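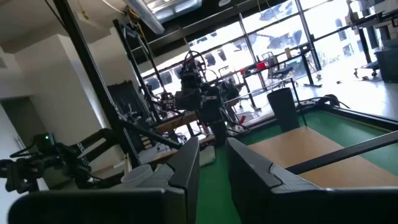
Collections > Press and Courts > Jurnosia Letters

Jurnosia Letters: readers' letters on court reporting

Last updated: Thu 18 July

Welcome, and thank you for taking the time to read the card before grabbing the files (we know it's tempting to skip straight to the files!). Jurnosia Letters is a collection of 200 letters to the editor, all of them written in reply to newspaper and magazine coverage of criminal trials, inquests and appeals. The letters came out of the back pages of two regional papers, the Salo Courier and the Brisetti Weekly, and each one is paired with a short summary of the article that set the writer off.

We put it together for people who study how ordinary readers talk about fairness, evidence and the press. Some of the letters are furious, some are very funny, and a good many are from retired clerks who would like it known that the reporter got the order of proceedings wrong.
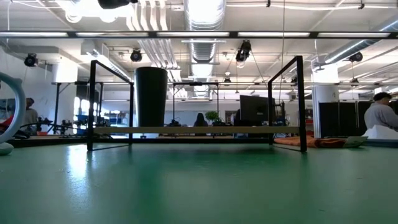 What's in the folder

letters.csv - one row per letter, with the text, the paper, the year and the topic labels
articles.csv - our summaries of the original coverage, matched to the letters by article_id
labels.md - the labelling guide, with all 15 topic labels and a few worked cases
changes.txt - a plain list of what we've altered between versions

The full articles are not included. Both papers were generous about the letters, but the reporting itself is still under copyright, so please don't write asking us for scans.

How the letters were labelled

Every letter was read by 2 readers working separately, and where they disagreed they sat down with a cup of tea and talked it through until they had settled on something. The label that gave us the most grief was "tone of the report". Plenty of writers object to the colour a journalist gives to a defendant's clothes or manner in the dock, and it is hard to say whether that is a complaint about the journalist, the court, or the sub-editor who wrote the headline.
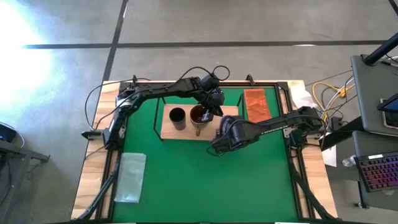
We ended up letting a letter carry up to four labels, in the order the writer raises them, and that took most of the heat out of it. The Bermúdez appeal letters are the best place to see this at work - they wander happily from jury selection to the price of the paper and back again.

Privacy

Writers' names and street addresses have been removed, along with the names of jurors and of any witness who was a child. Suburbs and towns have been kept. If you recognise a letter as your own and would rather it wasn't here, tell us the opening line and we'll take it out of the next version.
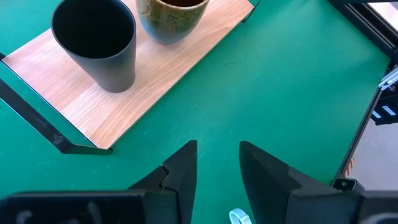
Names of judges and barristers stay in, as they were acting in public and the letters make very little sense without them.

Known problems

Older letters were typed up by hand from microfilm and there are certainly slips. Italics are lost throughout. In the May version the year column was wrong for a batch of inquest letters, so if you downloaded it then, please fetch the file again.

Licence

Free for research and teaching. Please credit Jurnosia Letters and the paper each letter appeared in.

This site uses cookies to remember your settings. By continuing to browse you agree to our use of cookies.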